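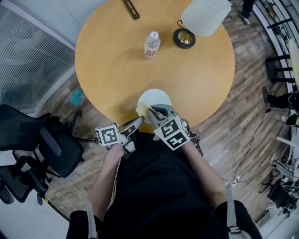
Figure 3. Table clearing with two hand-held grippers. The fingers of the right gripper are closed on a cloth or tissue at the edge of the plate.

3.2 Collecting demonstrations

All demonstrations were given by hand at the Nondau site. The demonstrator sits at a round table and works with one gripper in each hand. Marker cubes on the grippers are used to recover their positions in a shared table frame. We recorded 148 demonstrations of the clearing task, split between two demonstrators, over 9 sessions in December.

Objects were moved between demonstrations but the table was not. Demonstrators were told which object to pick up first and were otherwise free to choose their own path and speed. Early trials at Cleststead had used a fixed path, and the policies trained on them failed when the plate was shifted toward the near edge. 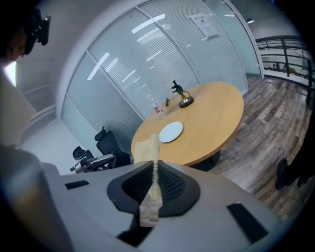
Each gripper has its own camera, and the views from the two hands are stored as separate streams. We align them by timestamp before training. Segments in which a marker cube could not be located were dropped, along with 23 demonstrations in which the cloth was released early. Dirk Kasten and Azra Dervishi labeled the start and end of each grasp independently, and disagreements were settled by watching the recording again.

For comparison, the same task was also demonstrated by remote control using the Batard interface (Section 3.3). Those runs used the same starting layouts and are reported separately in Table 2.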